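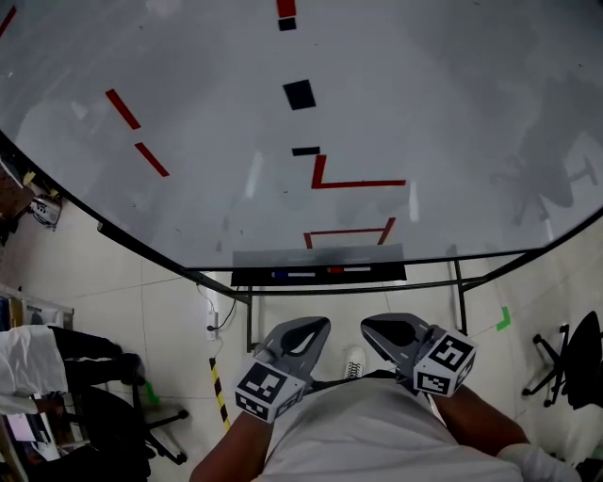
Tape residue on a glass table — what removes it and what should I not use?

Asked in: Home and Cleaning > Furniture
3 answers, 1 accepted

Hello everybody. I have a big glass table and I use it for planning my sewing and leather work. For a long time I have the habit to mark the lines on the glass with colored tape, red and black mostly, because it is easy to see and I can move the pattern pieces on top of it. Now I want to sell this table and move to a smaller flat in Loltora, and the tape must go.

The newer strips come off well. With the older ones the color layer comes up and the glue stays behind, in a gray sticky line exactly the shape of the tape. I tried the following:

Warm water with dish soap. It removed the dust from the glue, but not the glue.

White vinegar, left for 20 minutes under a paper towel. Small improvement, strong smell.

My fingernail. It works but I will be doing it until next year.

My questions are these. Is it safe to use a razor blade on glass? My neighbor says yes, always, and my sister says never. Also I am worried for the metal part under the glass, it is painted black, and I don't know what the solvent does to the paint if it runs down over the edge. And is acetone too strong? I have one bottle of it at home from another project, and one spray called Skernum Label Off which I got from the hardware shop in Fludville, but the text on the can is so small that I could not find if it is for glass.

The glass has no sticker or marking that I can find, so I don't know if it is tempered. I paid 1390 for the table when it was new, together with the delivery, and the buyer offered 500 if it is clean. So I would like it to be clean.

Thank you in advance for the patience with my English.

Ehsan Moradi

Comments on the question

Did you look in all four corners for the stamp? Sometimes it is very small and you only see it when the light comes from the side.

Ehsan Moradi: I looked again with the phone light. One corner has something, maybe a stamp, maybe a scratch. I cannot read it.

Then treat it like it is tempered.

Answer 1 (accepted)

I worked nine years in a small shop, Alipour, where we made display cases and cut shelves, so I removed a lot of glue from a lot of glass. English is my third language too, so I will write slowly and you can read slowly.

First the razor blade, as this is where people disagree, and your neighbor and your sister are both a little right. On ordinary annealed glass, a new blade held flat does no harm if the glass is wet and clean. On tempered glass there can be very small particles stuck to one face, left from the oven. The blade catches a particle, pulls it along and makes a long thin scratch. You will not feel it happening. You see it the next morning when the sun comes in. A big table top is often tempered, so in your place I would keep the blade in the drawer and use a plastic one. They are sold in the paint department, and they fit in the same holder.

What I would do, in this order:

1. Put old towels on the floor and a rolled towel along each edge of the glass, so that nothing runs down to the metal.

2. Take off all the tape that still has its color. Warm it with a hair dryer on medium, keep the dryer moving, and pull slowly, flat against the glass, back over itself. If you pull straight up, the glue stays. Don't heat one place for a long time. Glass does not like one hot spot with cold all around it.

3. Wipe cooking oil on the glue lines with a cotton cloth. Any cheap oil is fine. Leave it for half an hour, or longer if the glue is very old.

4. Push the soft glue with the plastic blade. It will roll up in small gray sausages. Wipe these away often, or you will spread them on the clean part.

5. Wash with warm water and dish soap, two times. The oil must be gone before the next step.

6. For the rest, use isopropyl alcohol on a cloth. Put it on the cloth and never directly on the table.

7. Last, window cleaner or water with a little vinegar, and a dry cloth without fluff.

About the acetone. It does nothing bad to plain glass, but it can take off paint very fast, and powder coating it can make dull or soft. One drop that runs over the edge can leave a line. I had this accident with a black leg of a display case and we had to paint the whole leg again. If alcohol does the work, you don't need acetone at all. If you must use it, wet a cotton bud and stay in the middle of the table, with the window open and no candle or stove burning.

The spray I don't know. Many of the label removers are made from citrus oil or from something like lighter fuel, and both kinds are usually fine for glass. Try it on one short line first, spray it on the cloth, and wash it away with soap afterwards. If you take a photo of the small text and make it bigger on the phone, you can normally read it.

One more thing about the underside. Look if the glass is sitting on clear rubber or silicone dots. Oil and alcohol are not good for them, and if the dots come loose the top can slide when the buyer carries it. With the rolled towels you should be all right.

Comments on answer 1

Ehsan Moradi: Thank you, this is exactly what I needed. I have sunflower oil, I think it is OK?

Yes, sunflower is good.

Ehsan Moradi: I did one half of the table this evening. The oil works very well for the old red tape. The black tape is more difficult, it leaves a thinner glue that doesn't roll and only smears. Any idea?

That is probably electrical tape or something similar, the glue is another type. Skip the oil there and go to the alcohol directly. Lay a wet cloth over the line for some minutes, then rub across the line and not along it.

Ehsan Moradi: It worked. My arm is tired but the glass is beautiful again. I mark this as accepted.

Answer 2

Just use a razor. I have cleaned windows with a razor for my whole life and I never scratched one. Soap water, new blade, done in ten minutes. Too much worry here about the tempered glass.

Comments on answer 2

Windows in older houses are mostly not tempered, so this is not the same as a table.

I scratched a shower door this way, so please be careful with this advice. It was a new blade too.

OK, maybe for shower doors. For a normal table I would still do it.

Answer 3

I come a bit after the others, but I want to add something for people who find this page and who don't want to stop using tape on glass.

The kind of tape makes a very big difference. Washi tape and the blue painter's tape come off clean if you don't leave them for many months. Vinyl floor tape holds better and has nicer colors, but after one summer near a window the glue becomes hard on the top and soft underneath, and then you have the problem from the question. Cheap packing tape is the worst of all. I left it on a glass cabinet door through one move, and it took me a whole afternoon in March to clean the door.

I now use a chalk marker, or a wax pencil for lines that should stay longer. The wax pencil goes away with a dry cloth and a little bit of alcohol. For a grid that you need every day, you can also print it on paper and put the paper under the glass, then there is nothing to clean. A large print cost me 79 at the copy shop, which was more than I expected, but it is two years old and still flat. You can also draw it yourself on the back side of wrapping paper, for nearly nothing.

If you keep using tape, change it every season even when it still looks good. Fold a small piece over at the end, like a little handle, so you don't have to scratch at the corner with your nail.

Also, don't use the green side of a kitchen sponge on glass. I saw it recommended on another page. Some of them do scratch, and you cannot tell from the package which ones.

Comments on answer 3

Does the chalk marker rub off on fabric? I cut light cotton on my table.

Yes, a little, when it is fresh. Let it dry well first. For white cotton I would take the paper under the glass.

Thanks, I will try with the paper.

Related questions

How to remove candle wax from a glass table
Is my table top tempered glass or not?
Glue from felt pads on chair legs — how to clean
White haze on glass after vinegar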